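Bangash is hiring a part-time bench technician for its Trerach shop. Mornings, start in December or sooner. 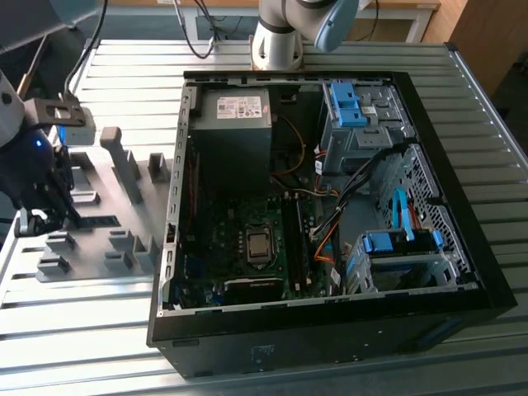

## About the shop

We collect retired office computers from schools and small firms, test them, wipe them, and sell or donate the ones that still have some life left. Last year 2000 desktops came through Trerach. We handle laptops too, but those go to our Dusel shop and are not part of this job.

## What you would do

- Check in machines and enter them in Jurnar, our stock system
- Open the cases, clean out dust, and swap memory and drives
- Wipe every drive and print the certificate
- Sort power supplies and boards for reuse or recycling
- Answer the counter phone when Yaqin Liao is out on pickups

## What we need

You should be able to take a desktop apart and put it back together without help. No degree or certificate is required. Practice on your own machines counts, so tell us about it. You need to be able to lift a full tower onto a bench and read a parts list in English. A driver's license is useful but not needed.

## Hours and pay

Shifts run 8 a.m. to noon, four days a week. Pay is weekly, and the rate depends on experience. Ask and we will tell you before you apply. There is a $100 yearly allowance for work shoes and a $500 bonus after your first six months. Paid training lasts 2 weeks. Parking is behind the building, and the number 2 bus stops across the street.

## How to apply

Send a one-page resume and a few lines on the last computer you fixed to Yutong Liang, or drop them at the counter before noon. We do a short paid trial on the bench with everyone we interview. Please bring safety glasses if you wear your own. We have spares.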